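**Subject:** Re: [garment-care] Red polyester, dye transfer and lifting numbers

Replying inline to the Hosach message, with a few corrections to what I posted in April.

> We took over the Gruvine kit contract at the start of the season: 106 items, nearly all red polyester knit with black numerals on a white outline. Three problems. The outline has gone pink on a good share of them. The numerals are lifting at the corners. And two players have complained about colour coming off on light-coloured furniture and car seats. Is this one fault or several? The supplier blames our dryers.

Several, I think, and the dryers can only be responsible for part of it. I'll take them in the order you gave.

**Pink outlines**

Red polyester is coloured with disperse dyes, which are held in the fibre physically. Heat the fibre enough and some of the dye becomes mobile again. If there is a white layer sitting on top, the dye moves up into it. Our trade calls this migration, and it is mostly a matter of temperature and dwell time at the press. Washing has much less to do with it. A white transfer without a blocking layer will pink up over a badly selected red whatever the laundry does afterwards.

The awkward part is the delay. A numeral can come off the press clean and shift colour over the following weeks in a warm storeroom, which makes the laundry look guilty when it had the garment for one cycle. Ask the supplier whether the white is a blocker grade and what temperature it was applied at. If they can't tell you the second, treat the answer to the first with caution.

There is no practical reversal. I have seen reducing agents suggested on this list and would not use them on anything with an adhesive print. The dye is inside the white layer, and whatever reaches it there will reach the red knit first.

**Lifting corners**

Corners go first because the stress concentrates there and because the press often has less pressure at the edge of the platen. Check these before blaming the dryer:

- Softener. It deposits on polyester and works into the edge of the adhesive. Drop it completely from this load.
- Spin. A high spin folds the numeral hard against itself and keeps it there. A medium spin is enough, as the knit holds very little water.
- Time spent balled up. Heat left in a folded garment after tumbling is enough to soften some low-temperature adhesives, and a face-to-face fold will then pull on itself when opened.
- Load size. We run these drums well under capacity so that the jerseys can move.

My April post said to tumble on low. I would now say don't tumble at all if you have the rail space. Kundberg moved their sports work to hanging only, and the rework pile shrank noticeably. Polyester knit dries fast in moving air, and the cost is mostly labour.
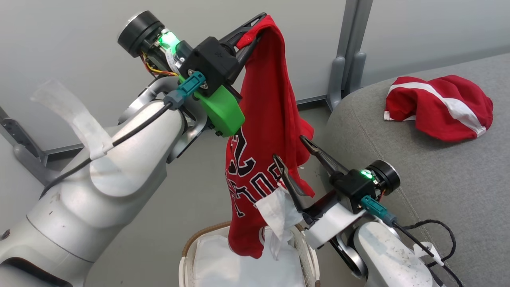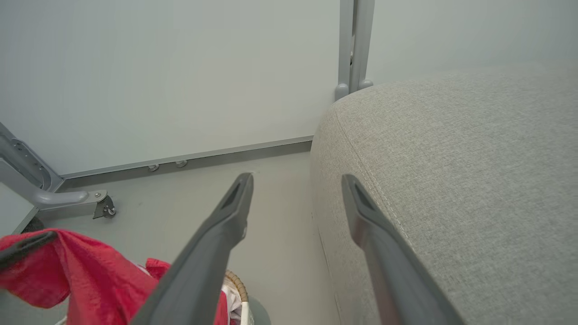
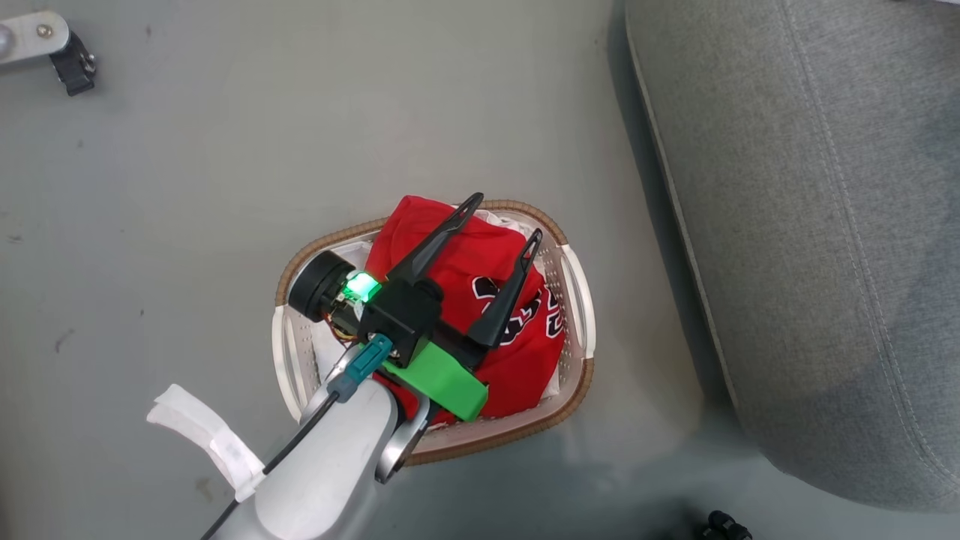

If you must re-press a corner, do it through a release sheet with the garment fully dry, on the adhesive manufacturer's lower setting, and let it cool under the sheet before peeling. Two short presses are safer than one long one. Bear in mind that each press is another opportunity for migration, so a jersey with a sound white outline and one lifted corner should get heat on that corner alone.

**Colour on furniture**

This is a separate mechanism again and the one I would test first, as it is the one that produces claims. Colour that comes off by contact is generally loose surface dye, left behind when the mill skimps on the reduction clear. It rubs off dry, and rubs off more readily when the wearer is sweating. Pale woven upholstery is a good receiver, particularly if there is polyester in the yarn.

A crude check needs no lab:

1. Take a square of undyed white cotton and wrap it over a fingertip.
2. Rub an inside seam allowance firmly, back and forth, over the same short length.
3. Repeat on a fresh length with the cotton damp.
4. Compare both squares with an unused one in daylight.

Use an inside seam because the outer face has usually been washed and worn clean. If the dry square is marked, the fabric is poor and I would send it back. If only the damp square is marked, a pre-wash of the whole batch will usually bring it to an acceptable level.

For a proper result, send swatches out for dry and wet rub fastness graded against the grey scale. Hassanpour asks for grade 4 or better on both before it accepts a strong red, and I think that is a sensible line. Wet rub is where the reds fail. Some labs want a larger swatch than you would like to cut from a finished garment, so ask the supplier for yardage from the same dye lot.

> Could we just boil the lot once and get it over with?

Please don't. At 100 °C you are well into the range where disperse dye leaves the fibre, and whatever leaves will settle on the white outlines. You would also be testing the adhesive to destruction. The surface dye you want to remove will come off in a warm wash with a good anionic detergent and a dispersing agent, followed by two generous rinses. Keep the bath dilute. Drain it while it is still warm — letting the load sit in a cooling bath gives the loose dye time to redeposit.

On quantities, our pre-wash for a batch this size uses 500 g of detergent split across the loads. That is in soft water. You are on bore water at Hosach, if I remember an earlier thread correctly, so you will need a softening agent or more product.

**Who pays**

Migration belongs to the decorator, rub fastness belongs to the mill, and lifting is arguable. I would separate the items by fault before writing to anyone. A jersey with all three faults should be listed under each heading, with the seam-rub squares stapled to the sheet and labelled by item. Keep a few untouched garments aside if any are left. Once the whole lot has been pre-washed you have lost the evidence on rub fastness, and the supplier will say so.

If someone on the list has used a carbon-based blocker under white on a stretch knit, I'd be interested in how the hand feels after a season. The samples I have are stiff, and the centre of the numeral creases where the wearer bends. I don't know yet whether that is the blocker or just a heavy coat.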